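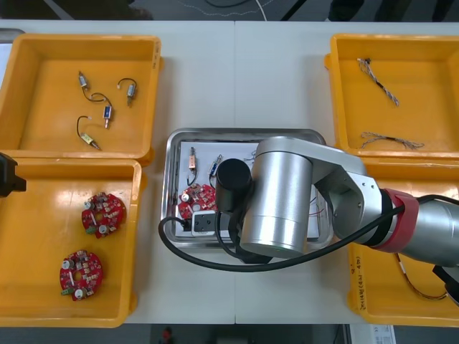 A tray for everything

There comes a point in every hobby where you stop doing the hobby and start buying containers for it. I reached mine in May, shortly after standing on a round circuit board in my socks. The board survived. I said a word my mother believes I don't know.

Until then my system had been the drawer. You probably have a drawer. Mine held solenoids, boards, offcuts of wire, two dead torches and a takeaway menu for a place that's now a podiatrist. Everything with a lead on it had quietly knitted itself to everything else with a lead on it, so that reaching in for one solenoid meant pulling up the lot, like a bucket of prawns.

Ryan Stockdale, who has opinions about drawers, told me to get trays. Shallow ones, he said, with sides, in a colour you'd be embarrassed to own. So they're yellow. They came from Brornstead, the catering supply place out past the tip, where I also picked up a stainless steel tray intended, I assume, for lamingtons. It's the best thing I've bought for the bench in years and it has never met a lamington.

How it's laid out

The rule is that the yellow trays live around the outside and the steel one lives in the middle. Yellow is for stock. Steel is for whatever I'm putting together right now. If it isn't in the steel tray it isn't part of the job, and if it's on the bare table it's a mistake of mine and has to be dealt with before I'm allowed a cup of tea.

Solenoids go top left. They get spread out so none of them are touching, which looks precious, I know. But those black wires curl any way they like, and the minute two of them are lying across each other you've got a relationship on your hands. I used to straighten the leads first. Don't bother, they go straight back to the shape they had in mind.

Boards go underneath, bottom left. These are the round red ones with the hole through the middle and the little green connector on the edge. I've tried stacking them and I've tried standing them up along the side like toast. Flat, in the tray, is the answer, and I'm a bit annoyed at how long that took me.

The paper

The steel tray gets a sheet of plain white paper in the bottom. I stole this idea outright from Nicanor Fuentealba, who lines everything, including, I suspect, his car. Small dark parts vanish on bare steel because the steel is busy reflecting the ceiling at you. On paper you can see the lot. You can also write on it, so my sheets end up with arrows and question marks and the occasional shopping list, and when the job's finished I fold up the sheet with the crumbs of solder inside and bin it. I bought a pack of 3,000 sheets from Civora because it was cheaper per sheet. I'll be leaving most of them to my nieces.

Filling the middle

The pulling together is the bit I enjoy most, which says something about my soldering. A couple of solenoids come across first, then a board, then the wiring harness, which I lay out lengthways up the top where it can't get its arms around anybody.
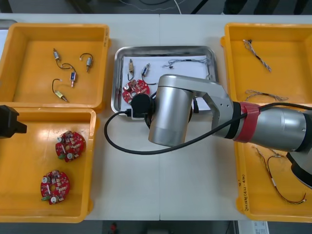 Solenoids, board and harness on the paper.

Once it's all in there I give it 30 seconds of just looking. It's surprising how often that's when I notice I've grabbed the wrong solenoid. The brass-coloured ones and the ones with a bit of blue on them are not the same, and I have fitted the wrong one with total confidence before today.

Things I'd do differently

I'd have bought labels at the same time. I held off, on the grounds that I'd remember which tray was which, and for a fortnight I did.

I'd skip the Jara drawer dividers, which I bought before the trays and which divide a drawer into lots of smaller drawers full of tangled wire. They're in the garage if anyone wants them. Likewise the Gasar parts tower, lovely thing, tips over if you open the top two drawers together.

Next up is the screw situation. Ryan has already started a sentence with "what you want is", and I've gone to put the kettle on.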